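Black marble

Black marble is the trade name for a group of dark, polishable stones used in building, furniture and ornament. Many are limestones coloured by carbon or bitumen. White veining forms where calcite fills old fractures.

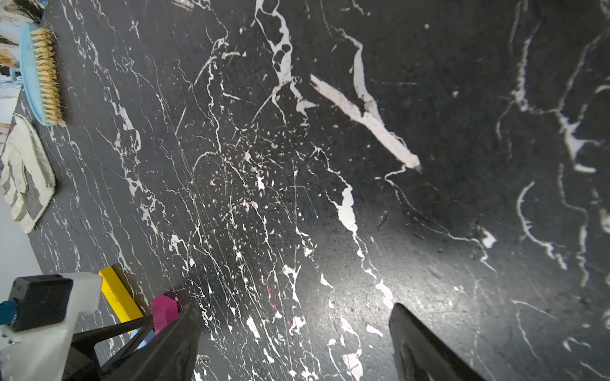 White veining on a black marble-patterned tabletop.

Use

Slabs are cut for fireplaces, counters, floors and tabletops. Printed and moulded imitations are widely sold, and from a distance their colour can be hard to tell from stone.

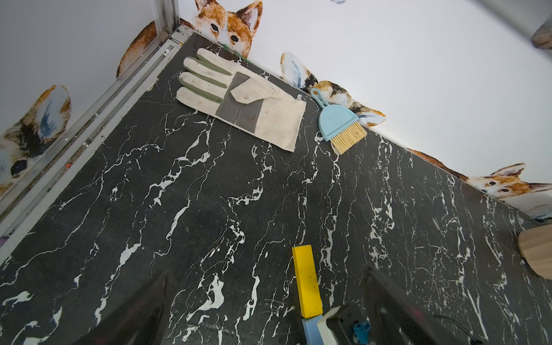 Calcite reacts with weak acids, so vinegar and lemon juice leave dull grey marks on polished stone. Dark surfaces also show dust and fine scratches readily. Loose grit is cleared before any washing, and a small hand brush with natural-coloured bristles, like the one lying to the right of the glove, is a common shape for the job. Honing begins with coarse abrasives and may finish at 3000 grit.

Patterns

Vein patterns range from thin threads to thick diagonal streaks and cloudy blotches. Matching adjoining slabs so the veins mirror each other is called bookmatching.

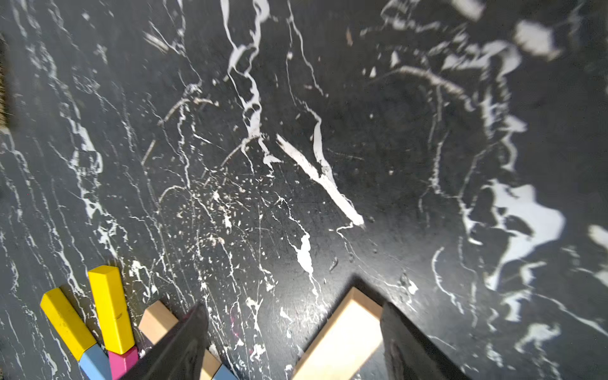
Related articles
Calcite
Honed finishes
Scagliola
Terrazzo

Comments (3)

Callum Laing: Does honing change the colour? Mine went greyer.

Katalin Szűcs: Yes, a honed surface looks lighter than a polished one.

Fatemeh Ahmadpour: Could you add a section on sealers?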